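Nornen Foil Sealing Tape, 10 m roll
Sold by Stamalby Workshop Supply

Nornen is a soft aluminum tape with an acrylic adhesive, made for closing seams in sheet metal ducts, trays and housings. It follows corners and folds without a heat gun and can be cut with ordinary scissors.

Clean the metal with a degreaser and let it dry before you start. Peel back a short length of liner, set the tape along the seam and rub it down with a plastic squeegee. Work from one end to the other - small wrinkles can be pressed flat, but large folds will leak.

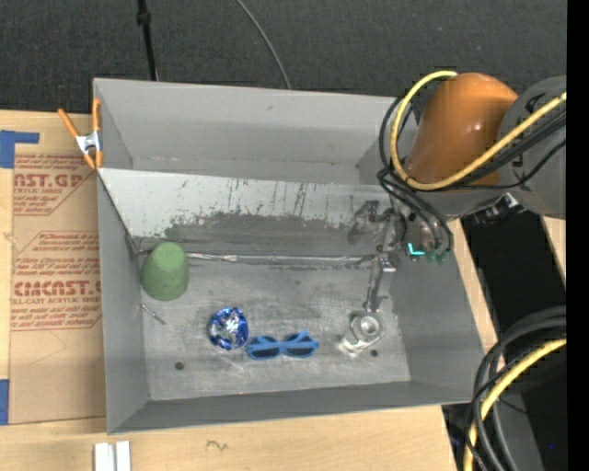 Kovács, reviewing the 4-roll pack, writes that the tape grips well on old ductwork but the liner is hard to start with gloves on. A fingernail or the tip of a knife helps.

Width: 200 mm
Length: 10 m
Liner: paper
Order code: 1824
Packs: single roll or 4 rolls

Store rolls flat and out of the sun. Not for use on flue pipes or anything near an open flame.

The narrow version, Hudine, is out of stock and will be back in October. Orders already placed will ship first.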